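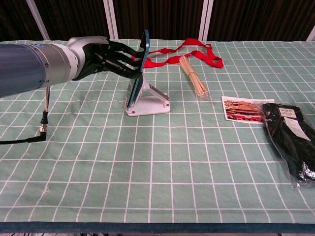 Slide 1. Phone and stand task, hand closed on the top edge of the phone.

Leave slide 1 up while people sit down. Start when the door is shut.

Say who I am and that the work is shared with Jeptoo Sang, who did most of the driving. Questions at the end, except about the cable, which I will get to.

The task sounds small. Phone in a stand, upright, fingers pinch the top edge. From the side a phone is a thin strip and the fingers hide a good part of it, so the operator has very little to go on. Point at the fingers. Pause.

Two ways we show a task. By hand: you hold the arm at the forearm and walk it through. Good for reach, poor for fingers, as you can't move the arm and shape the hand at once. By remote control: the operator wears the Horier glove and the hand copies it. Slower to learn. Jeptoo needed 60 practice runs before we kept any.

Numbers, read them slowly. We recorded 365 demonstrations by remote control and kept 296. The rest went out for one of two reasons: operator stopped halfway, or the glove drifted and had to be zeroed. Don't get drawn into the drift here, it has its own slide.

Other things on the table. Go back to slide 1 if the room looks lost. Red lanyard, sticks in a rubber band, postcard, a packet in clear plastic. The policy has to leave them alone. In the early Hornenura sessions we used a bare table and the results did not carry over to a busy one. Mention the check tablecloth only if asked.

Slide 2, Rotich chart. Blue line is by hand, grey is remote. Say which is which, the key is too small to read from the back.

Slide 3, glove drift. Two minutes at most.

Slide 4, what we would change. Shorter sessions. Two operators, swapped every half hour. Write down why a run was dropped at the time, not the next morning.

Last slide. The Jaker set will have about 3000 runs and should be ready in May. Give the sign-up address twice.

If time is short, drop slide 3.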